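Filed under: Home & Habits > Small Spaces > How-To

How to Work From Bed Without Wrecking Your Back, Your Sheets, or Your Job

November 7, 2024
By Zdenka Vukadinović

Print this page | E-mail this page

Every ergonomics guide I have read begins by telling you not to work from bed. Fine. You've been told. Those guides are written by people with a spare room. I spent a whole February working from a mattress in Flutmont with a bad ankle and a landlord who regarded heating as a matter of opinion, and I got through it with my job and most of my spine. What follows is the method, such as it is.

Step 1. Build the back first

Pillows stacked flat against a wall will slide out from under you within 14 minutes. Put the firmest one upright at the small of your back, a second one above it, and keep the soft one for behind your neck. If you own one of those corduroy wedges with arms, you already look ridiculous and may as well be comfortable. Sit all the way back. Further than that.

Step 2. Get the work off your lap

A laptop on a duvet blocks its own vents and cooks both of you. You want a hard surface that stands on the mattress with legs of its own. A folding lap table is the usual answer, and secondhand is fine, as a few scuffs won't hurt your typing. Look for a raised rim, which catches pens, and a slot along the far edge if you prop up a tablet. A cup holder is nice to have. Measure from the mattress to the top of your thighs before you buy anything, then add two inches so you can breathe out.

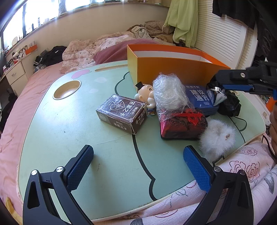

Step 3. Fix the screen height

Your screen will be too low. It is always too low. Put it on a couple of thick books and use a separate keyboard, or accept that by spring your chin will be a permanent resident of your collarbone. My books of choice were two volumes of a Cabrera family cookbook I had never opened for any other purpose. If you can't stand a second keyboard, at least raise the screen for calls, when you aren't typing and when your coworkers would otherwise be looking up your nose.

Step 4. Decide what lives on the table

A bed table has a magical property: it attracts everything you have ever owned. You put down one charger and by evening you're running a small flea market. I allow myself the computer, one drink with a lid, and whatever I'm working on. Everything else goes in a box on the floor, on the side you don't get out of.

Clear the table completely at the end of the day, down to the bare top.

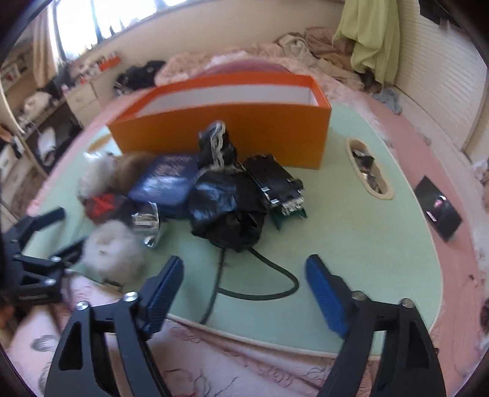

I skipped this for a week and slept next to a stapler. My neighbor Stojan Halilović, who works nights and sleeps days and takes the whole subject more seriously than I do, goes one better and folds the table up and puts it in the hall. He claims he sleeps well. I've heard him snore through the wall, so I believe him.

Step 5. Get up

Set a timer for 23 minutes. When it goes off, stand. You don't have to stretch or do anything you would see on a poster in a dentist's office. Walk to the kitchen, glare at something, come back. Change your leg position every time you sit down again, and if a foot has gone to sleep, wait for it before you stand up. I learned that one at some speed.

Step 6. Handle the crumbs

Don't eat in there. You will, so eat things that hold together: a banana, yes; a croissant, never. Keep an old sheet over the bedding during work hours and shake it out the window when you quit. Check who is below first.

Recent in Small Spaces
- Drying Laundry Indoors When You Have One Radiator
- The Guvgate Closet, Two Years Later
- Is a Furkeser Folding Stool Worth the Pinched Fingers?
- Where to Put a Bike You Never Ride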